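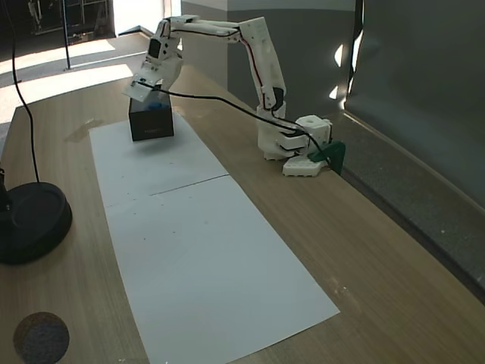 Blue object at the opening of the upright black box, white paper on the table.

Dodari Small Box Packing Set
README

Summary

The Dodari Small Box Packing Set is a collection of short recordings in which small household items are placed into, or taken out of, open-topped boxes on a wooden table. It was prepared at Kuusisto for people who study how everyday goods are packed, stored and put away. The present release holds 421 recordings. Of these, 214 show an item going into a box and the remainder show an item coming out.

This file describes the items, the table layout, the labels and the known limits of the collection. Users are asked to read the section on limits before reporting results.

Contents of the release

recordings/ One folder per recording, numbered in the order of capture.
labels.csv One row per recording, with item, box, direction and outcome.
items.csv One row per item, with color, longest side and weight.
boxes.csv One row per box, with color, opening size and height.
notes.txt Remarks entered by the person on duty.

Items and boxes

The item list has 66 entries. Most are things found in a desk drawer or a kitchen cupboard: erasers, sponges, tape rolls, spice tins, sewing notions and small toys. No item is sharp or breakable. Food was left out, with the exception of sealed tea packets.

Boxes are entered by color and by the way they stand. An upright box rests on its smallest side with the opening at the top. A flat box rests on its largest side. Several boxes carry a printed label on the outside; the wording has not been transcribed and should not be used to tell boxes apart. Lids, where a box had one, were stored separately and do not form part of the task.

Table layout

White paper is laid on the table under the work area. Sheets are placed end to end where one sheet does not cover the length required, and the seam between them is left untaped. The box stands on the paper. The paper is replaced when it tears or curls. Marks on the paper or on the wood have not been removed from the recordings, and users who compare pixels between sessions should allow for them.

Lighting comes from the room fixtures. Reflections on the tabletop are present in many recordings.

Labels

direction: "in" or "out".
outcome: "complete", "partial" or "dropped". An item that rests on the rim of the box at the end of the recording is labeled "partial".
visibility: "full", "part" or "hidden", according to how much of the item can be seen in the last second.
item_color: one plain color word, taken from items.csv.

All labels were entered by Su-bin Do and checked by Danylo Onyshchenko. Where the two readings differed, the recording was viewed again and the agreed label was kept. The original readings are in notes.txt.

Known limits

Each recording runs for roughly 30 seconds. Longer packing tasks, such as filling a box with several items, are not covered.

Dark items in dark boxes are difficult to see once they pass below the rim. The visibility label should be consulted before such recordings are used.

Soft items change shape when handled. The longest side in items.csv was measured with the item at rest.

Changes

The July release corrects the heights of two flat boxes in boxes.csv and adds the visibility label. Folder numbers are unchanged.

Contact

Corrections to labels or measurements may be sent to Danylo Onyshchenko at Kuusisto. Please give the folder number and the column concerned.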